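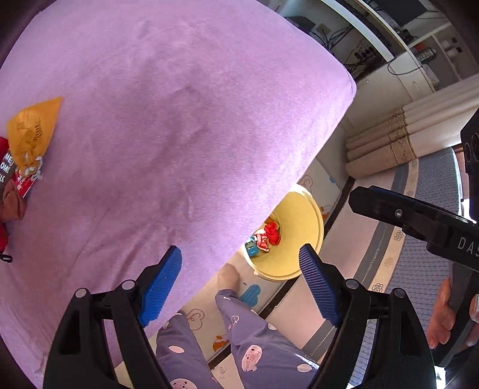

Gripper work at floor level, with the yellow plate on the play mat and the lavender cushion alongside.

About Clulwood

Clulwood is a small company in Zodetthorpe that works on household robots and doubts most of what is said about them. We collect recordings of people handling ordinary things with hand-held grippers, we use them to teach an arm to do some of the same jobs, and we test the result in front of anyone who wants to come and look. The testing is the part we would like to be known for. It is also the part that has cost us customers.

The company was started by Suryani Ngau and Emrys Lougher, who had both worked for firms that sold automation to warehouses. Between them they had stood through a great many demonstrations. The boxes were always the same size. The floor was always grey and clean. Somebody in a fleece with a logo on it would say that the next step was the home, and everyone would nod, and then there would be lunch. Suryani used to ask what happened when the box was put down crooked, and was usually told it was a good question.

We set up Clulwood to find out for ourselves. We began in the rented upper floor of the old Flanagan building, and we are still there, though we have the ground floor too now and the heating works on both.

What we do

Most of our days are spent on small, dull jobs. Picking up a wrapper. Moving a flower made of cloth. Getting hold of a little cardboard box without crushing it. Shifting a paper bag off a cushion when the bag has no stiffness to speak of and the cushion gives under it. These are jobs a child of three does badly and a child of five does without thinking, and they are still hard for a machine.

The people who make our recordings do it at home as well as in the Flanagan rooms, and they are asked to leave things as they are. Mats stay on the floor. Cables stay where they hang. If someone works in pyjamas, they work in pyjamas. We had a spell early on of tidying up first, and the arm trained on those recordings was lost as soon as it met a rug. We threw most of that work away, and it was a bad month.

The arm itself is called the Skiltier. We didn't choose the name; it came with the drawings when we bought them. It has two fingers, it is slow, and it makes a noise on the turn that Amrit Morin has promised to cure for as long as any of us can remember. We do not sell it. We sell the recordings, and we sell written reports on other people's machines, and we use the Skiltier to keep ourselves from getting above our station.

What we don't claim

We don't claim that a robot will be tidying your living room soon. We don't know when that will be, and we are wary of anyone who gives a year.

We don't claim that more recordings will fix everything. It is the usual answer in our trade, and it happens to be an answer that pays our rent, so please treat it with care when it comes from us. Recordings help with the things that are in them. How far they help with the things that aren't is an open matter, and our own results point both ways.

We don't use the words "human-level" or "seamless". Florante Galang keeps a list of other words we don't use, and it is longer than this page.

The open day

Once a year we open the doors and let people try to catch us out. Suryani says the first one was nearly called off, on the grounds that the Skiltier had spent the whole of the week before dropping things. Emrys said that this was the best reason he had heard for going ahead. He has been insufferable about it since.

The rules have stayed much the same. Visitors bring an object from home, something they would be happy to lose. They put it down wherever they like on the test floor, and the arm has a go. We do not move the object, turn it round or have a quiet word with the person who brought it. If it fails, the failure goes on the wall sheet with everything else.

At our last open day the arm made 248 attempts. We would like to give you one figure for how many of those went well, and we have decided not to, for the reason that the people in the room couldn't agree. A mitten was lifted and put in the tray, but it was lifted by the thumb and had been dragged a fair way first. Is that a success? The woman who had knitted it said no. A plastic spoon was picked up beautifully and then let go of outside the tray. A packet of seeds went in the tray and burst. The whole sheet is kept at the front desk, with the visitors' remarks beside our own, and you can read it and work out a figure that suits you.

Soft things went worst. They always do. Anything flat on the floor was nearly as bad, and anything shiny made the arm hesitate and then reach for a spot next to it. Firm things of a middling size, standing up, went well, and we'd point out that firm things of a middling size, standing up, are what you will be shown at most trade fairs.

There was one awkward half-hour that belongs on this page. Vusumuzi Oosthuizen, who runs the test floor, noticed that the arm was doing better on the left side of the mat than on the right. A visitor had noticed it before he did, as he is the first to admit. The lamps had been set up badly and one half was in shadow. We stopped, moved the lamps, and marked on the sheet which attempts came before the change. Another firm might have said nothing. We thought about saying nothing, for about as long as it took to find the stepladder.

Visitors could also pick up a hand-held gripper and have a go themselves, and this was where most of them ended up. It is a humbling thing to hold. You have two fingers, no feeling in either of them, and a cushion in your way. A retired joiner who had been very sharp about the Skiltier all morning spent a long while trying to get a sweet wrapper off a plate, and afterwards he was kinder about the arm and a good deal ruder about the people who had told his daughter it would soon be doing her housework.

What visitors ask

The commonest question is whether the robot is learning while they watch. It isn't. The training is done before, and what you see on the day is as good as it will be that day. Some visitors are let down by this. We could let them think otherwise, and plenty of demonstrations do.

The next is whether somebody is steering it from another room. Nobody is, and you are welcome to walk through every room we have and open the cupboards. People do. We think this is a fair thing to ask of any demonstration, and that you should be suspicious if you are refused.

After that come jobs. We have no neat answer. The people who make our recordings are paid by the hour, at the same rate whether the recording is any use or not, and they know what it is for. Amrit thinks the work will be wanted for a long time yet. Suryani thinks it may dry up faster than he expects. They have had this argument in front of visitors and will probably have it again.

How we are paid

We began with 2,000 pounds of the founders' savings and a van that was sold in the first winter. Since then we have lived on sales. No maker of robots owns any part of Clulwood. When a maker pays us for a report, the report says so on its first page, and they get to see it at the same time as everyone else. We have lost work over that last point. One firm asked whether the word "often" could be changed to "sometimes". It could not, and they took their machine home.

The team

There are six of us. Besides the people named on this page, our recordings are checked by a colleague who would prefer to be left off it.

Suryani Ngau deals with the reports and the arguments that follow them.
Emrys Lougher looks after the money and the open day.
Amrit Morin keeps the Skiltier running.
Florante Galang trains the people who make our recordings.
Vusumuzi Oosthuizen runs the test floor.

Visiting us

The next open day is planned for March. There is no charge and no need to book, but the stairs are steep, so tell us beforehand if you would like the ground floor set up for you. Bring an object. Please don't bring anything alive, anything with a blade, or anything of your grandmother's.

Schools can come at other times by arrangement. We ask that the pupils write down what they expect the arm to do before they see it move, and we ask the teachers to do the same.

This page was last changed on 2020-12-05, when we took out a sentence about being "at the forefront" that had been there from the start and that none of us would own up to writing.

Recent items

The wall sheet from our last open day: how to read it
Lamps, shadows and a lopsided mat: what Vusumuzi changed
Why we stopped tidying up before recording
3 questions to ask at any robot demonstration
Words we don't use (Florante's list, updated)
Making recordings for Clulwood: pay and hours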